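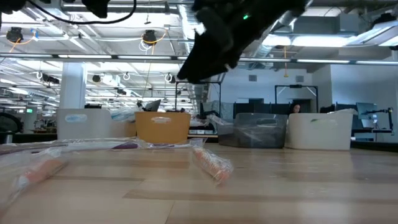

Do vegetables keep longer in the "breathable" storage bags that cost six times what ordinary ones do? Probably a little longer, for some vegetables, if your fridge is already cold and you don't overfill it.

That is a long way from what the packet promises. Sirkero, which sells a roll of 30 for $16, says its film "doubles the life of fresh produce." Doubles it compared with what? I asked. The company sent me a chart with no numbers on one side.

Oliwia Kwiatkowski ran the cold room at Marciniak, a produce wholesaler, for 16 years, and she laughed when I read her the label. "Poke a few holes in a sandwich bag," she said. "Then go check your thermostat." Most home fridges she has looked at run too warm, and a bag can't fix that.

Svyatoslav Hladun, who grows root crops outside Sandov, was kinder. He thinks the bags help with herbs. For carrots he uses a damp towel and a crate, and says they last well over five weeks.

I tried the Sirkero bags through January, alongside the cheap kind. The parsley did better. The cucumbers went slimy in both, and I still have most of the roll.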